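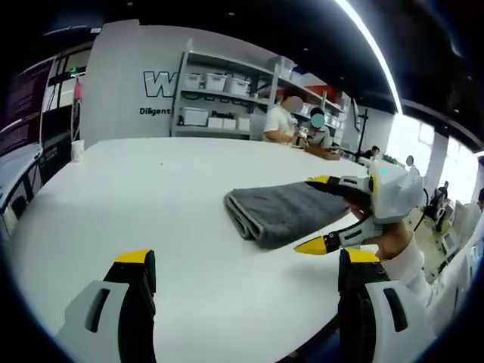
Folded grey towel on the white table.

Notebook, February, Mirkport workshop
Subject: fog and sound for the horror weekend, corridor set

09:40
Checked the corridor flats after the overnight dry. Paint on the left run is sound. The right run still lifts at the second joint, so Eylül has re-taped it and put a weight on it. No fog in there until she signs it off.

Low fog test, first chamber. Dufour machine, standard fluid, ice tray full. Output sits below knee height for the first part of the corridor, then climbs at the bend. Suspect the gap under the false door. Blocked it with a strip of felt and ran it again. Better, though there is still a curl at hinge height. Left the felt in.

10:55
Second run with the house fan on low. Fog cleared in 7 minutes from the end of the burst. With the fan off it took 44. That rules out fan-off between screenings, as the changeover is shorter than that. Divina wants the fan off during the walk-through itself because the noise kills the whisper track. Agreed: off for the walk, on as soon as the last group is through the curtain. Needs a switch at the steward's end. At present it is behind flat 3 and you have to move the coffin to reach it.

11:30
Whisper track. Played from the Ovia player through the two small speakers in the ceiling void. The left speaker buzzes on anything under the voice range. Swapped cables, buzz stayed with the speaker. Swapped positions, same. It is the cone. Rolled off the low end as a stopgap and marked the unit with red tape. Please don't put it back in the good box.

Loop point is audible. There is a click where the file comes round. Eylül to re-export with a short crossfade.

13:15
Budget line for the corridor is 2,000 including fluid. The replacement speaker comes out of that. The second fog machine does not, that's on the screening side. Divina has the paperwork from Tastach for the hire and will check whether the drip tray is included. Last year's wasn't, and the floor by the exit stayed slippery all evening.

14:20
Lighting. Green wash at low level reads well in the fog but flattens the masks. Tried amber from the side at head height. Masks much better, fog nearly invisible. Compromise for now: green in the first half, amber from the bend onwards. Cue sheet updated, old one binned.

Strobe removed from the plan. The warning sign would have to go at the foyer doors and the foyer is shared with the zombie short film queue.

Open items
Right run, second joint: Eylül, check tomorrow morning
Fan switch to steward's end
Replacement speaker, same fitting
Re-export whisper loop
Ask Tastach about drip tray: Divina
Felt strip under false door needs fixing properly, it is only tacked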